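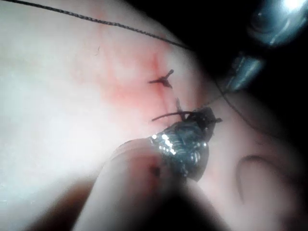 Home Posts Notes Code About

Thread tracking for the second throw

Most of my time on the suturing project since January has gone into one part of one stitch: the second throw. Needle pickup and the bite through the tissue work well enough that I have stopped changing them. The throw still fails in ways that are hard to reproduce, and almost all of them come down to not knowing where the thread is.

The old tracker (I will keep calling it Mukitz, after the repository name) segmented the thread in the wrist view and fit a single spline to whatever came back. This is fine while there is one strand in view. Once the first knot is down there can be three or four pieces visible at once: the working strand, the short tail, the trimmed tails of the stitch before, and sometimes the length running off to the other instrument. Mukitz joined these into one curve whenever two ends came within a few pixels of each other. The planner then tried to wrap around a segment that did not exist.

The new version, Skinlow, makes no attempt at a single curve. It produces short fragments, each with a direction and a confidence, and keeps a small graph of which fragments might connect. Links are scored on three things:

- bend at the join, using a stiffness term fit to the thread we use
- change in apparent width, as a weak depth cue
- whether the link survives the next small camera motion

The last term does most of the work. Two fragments that only look connected separate when the wrist moves 2 mm sideways. I had expected to need a larger motion than that, and the first planner wasted a lot of time making one.

Training used 2000 hand-labeled frames. Labels are per fragment, with an explicit "hidden" tag where a strand goes behind a jaw or under tissue. Adding that tag late meant relabeling everything, and I would put it in from the start next time.

The hardest views are the ones close to the jaws. The ridged metal throws off small highlights that break up the edge, and a dark strand next to a dark jaw has very little contrast. Skinlow now masks the jaw from the arm kinematics, grown by 10 pixels, and treats everything inside the mask as unknown. The strand has to be picked up again on the far side.
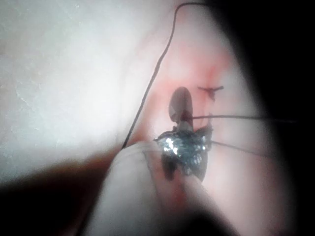

Close view at the jaws. One strand runs down to the left, two thin ones leave to the right.

I ran 72 second throws with each tracker, same planner and same Pavano controller settings. False joins, which were the main fault with Mukitz, are now rare. Missed joins have gone up. I prefer this trade, as a missed join only makes the arm stop and look again, while a false one pulls on the wrong strand. The cost is time: the extra looks make each throw slower, and I have not tuned that yet.

Two problems remain open. Blood-colored smears near the incision still produce short false fragments, mostly at low confidence. Strands that fade into shadow at the edge of the view also end too early in the graph – the exposure is set for the bright side of the tissue and the other side suffers. I am testing a second, longer exposure on alternate frames. It helps with the shadow but halves the rate for the motion check, so the link scores need to be refit before I can compare the two properly.

The labeling tool and the link scoring code are on the Code page. The controller side is not ready to share.

Contact | © Ásgeirsdóttir | Back to top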